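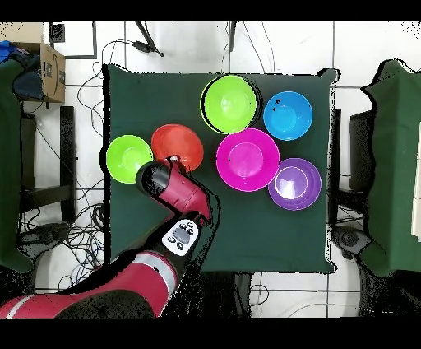
The last ferry to Cilalgate left at 6 and Szabolcs Jakab was on it with one suitcase and his mother's soup pot. No coat. He had forgotten the coat.

Hadn't been back since 2002. Funeral that time too.

The woman across from him was eating sunflower seeds out of her pocket. She looked at the pot. Looked at him.

"You're the Jakab boy."

"I'm 60."

"The younger one, though."

He said yes, the younger one. She nodded like that settled a bet and went back to the seeds. Engine noise. Rain on the window, sideways.

His brother had left him the house on Gomura Street and a letter, and the lawyer had read the letter out over the phone in a flat quick voice, like a bus schedule. Sell it or don't. Feed the neighbors first. That was the whole letter - eleven years of not talking and then that.

So, soup. Their mother's soup, the one with the dill and the sour cherries. He had not made it since he was a kid standing on a chair. He'd called a cousin for the recipe and she gave him half of it and then started crying, and he didn't like to ask for the other half.

"How many people on Gomura Street now?" he asked the woman.

"Why?"

"I have to feed them."

She thought. Moved her lips. "14. If old Ho comes down. He won't come down."

"Does he like soup?"

"He liked your brother."

The boat bumped the dock and everbody stood up at once, the way people do, then waited. He held the pot against his chest. It smelled like a cupboard.

Up the hill in the rain. Key under the brick, same brick. Kitchen light worked. There was a bag of cherries in the freezer with his brother's handwriting on it, August, and under that, smaller, for S.

He sat down on the floor for a bit.

Then water in the pot. Salt. Too much salt, probaly. He was chopping dill when the knock came - the seed woman, and behind her a man so old he seemed to be mostly hat.

"He came down," she said.

"It's not ready."

"We'll wait," said Ho, and went past him to the chair by the stove, and moved the cushion to the left without looking, and sat.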